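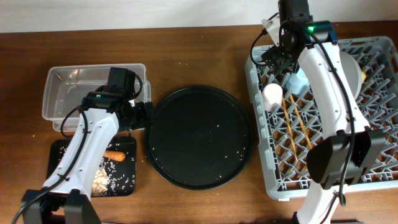

Page last changed: Thursday, 5:20 pm

Celtora two-arm table clearing kit, reviewed by Fiorella Ferri

I paid 1,715 for the Celtora kit, and for that money I expected it to know when it was holding a cup. It mostly does. When it doesn't, the gripper reports a firm grasp, carries nothing across the table with great care and lets go of it over the rack.

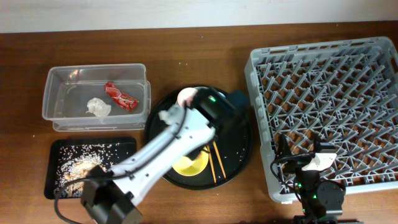
Support at Celtora calls this a "phantom grasp" and told me to raise the force limit from 5 to 20. I did. The next paper cup came out of it shaped like an envelope.

The safety stop bothers me more. Press it and both arms halt, fine. Release it and the left one finishes its old move with no warning, at full speed.

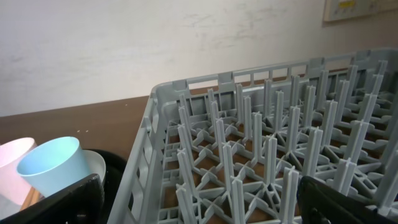 Mbali Zwane has the same kit with the Plutonska controller - 400 extra - and hers waits for a confirmation first. I'd have liked that in the basic box. Until there's an update I keep my hands back and restart the whole thing after every stop. 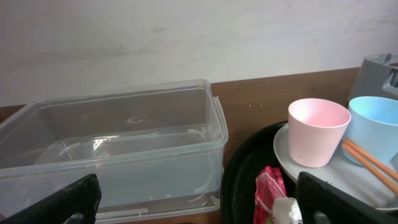 Would I buy it again?

With the Plutonska controller, maybe. Rice still defeats it either way.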